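Ornasdale Shared Workshop - Tabletop Arm Build
Progress report to the Allmont small projects fund

Search this site Search

Last updated: Jul 19, 2026 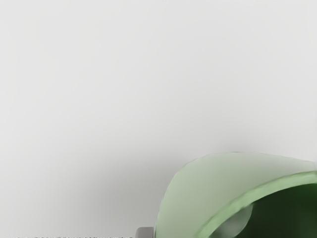

Simulator view with a green bowl-like object on a plain gray surface.

We're at the halfway mark and I'm happy to say the arm moves, the simulator runs, and the two are starting to agree with each other. The last report was mostly about waiting for parts, so this one is a lot more fun to write.

Where the build stands

The arm is bolted to the big bench at the back of the workshop, the one with the steel frame. All of the joints are in and turning. The base joint was the hard one. The first printed housing flexed whenever the arm reached out to full length, and you could see the tip sag when it stopped. I reprinted it with thicker walls and a rib along the underside, and the sag is small enough now that the software can correct for it. The elbow went together on the first try (a nice surprise after the base).

The gripper is the second version. Version one closed fine but the fingers twisted when they met anything hard. The new fingers are shorter and ride on two rods each. They still need rubber pads, and I haven't settled on a material.

The wiring is safe but ugly. It needs a proper loom before we let anyone else near it, and the emergency stop has to move from the back of the bench to the front corner.

The simulator

This is the part I'm most excited about! We have a model of the bench and arm set up in Cudov, the simulator we named in the application, and I can try a movement there before risking the real motors. The practice job is simple to describe: find a bowl, close on the rim, lift it, set it down again. A bowl is a good teacher. The rim curves away from the fingers, the wall slopes, and if you come in a little too low you push the whole thing along the table.

The image above was rendered during setup. I've kept the background plain and the bowl green so the vision code has an easy start. Shadows are turned on, and they matter more than I expected - my first color filter kept treating the dark inside of the bowl as a separate object. I now look for the brighter rim first and work out from there, and the results are much steadier.

I have run the pickup 300 times in simulation with the current settings, and 200 of those ended with the bowl lifted and put back down. Most of the failures come from approaching at too steep an angle. A fix is half written.

On the real arm I've only made 10 attempts, all at low speed. I'm not going to quote a success rate from so few. What I can say is that the arm goes where the simulator says it should, give or take the width of a finger, and that closing that gap is the next big job.

Money

We have spent $1,305 of the grant so far. Motors and the Skála driver boards took the largest share, followed by the power supply and filament. The reprinted base housing wasn't in the original budget, but I saved enough on bearings to cover it. I don't expect to ask for more.

What's next

- Finger pads fitted and tested
- Wiring loom made up, emergency stop moved
- Approach angle fix finished and the simulation runs repeated
- Camera calibration on the real bench
- A longer set of real pickups, logged properly

I'd like to hold an open evening at the workshop in August, once the emergency stop is in its new place. You're welcome to come and drive the arm yourselves - it's slow, it hums, and it's a real pleasure to watch.

One question for you: the agreement says the design files should be shared at the end of the project. Would you mind if I put them up earlier? A couple of workshop members want to start on their own arms, and the base housing drawings would save them a lot of plastic.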